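Why Do So Many Things Have Tiny Holes?
By Hendrik Wouters, for the young readers of Skalen
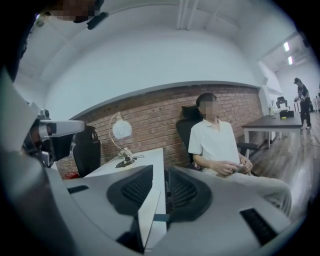

Two dark patches of fine mesh, side by side.

Look around your kitchen and you will find many holes. There are holes in the tea strainer, in the colander, and maybe in the screen on the window. Somebody made all these holes on purpose. Why?

A hole lets small things pass and keeps big things back. When you pour cooked pasta into a colander, the water goes through and the pasta stays. The water can change its shape and the pasta is too big. We call this sorting by size.

A mesh is a surface with very many small openings. You can make it in different ways. One way is to weave threads or wires over and under each other, like cloth. Another way is to take a flat sheet and punch holes in it.

In the village of Zevside there is an old flour mill, built in 1890. The miller there used a sieve as wide as a table. He shook it by hand, and the fine flour fell down like snow. The rough pieces of bran stayed on top – the chickens got those.

Air can go through a mesh too, and so can sound. With a window screen, the fresh air comes in but the mosquito must wait outside. Many loudspeakers have a cover with small holes, so the music comes out and fingers stay away from the soft parts inside.

Try it yourself
You need a colander, a tea strainer, a bowl, and a cup of dry rice mixed with 2 spoons of sugar. First shake the mix in the colander over the bowl. What falls through? Then put what fell down into the tea strainer and shake again. Write down what you see each time.

Words to know
Mesh: a surface with many small openings.
Sieve: a tool for sorting small pieces from bigger ones.
Bran: the hard outside part of a grain.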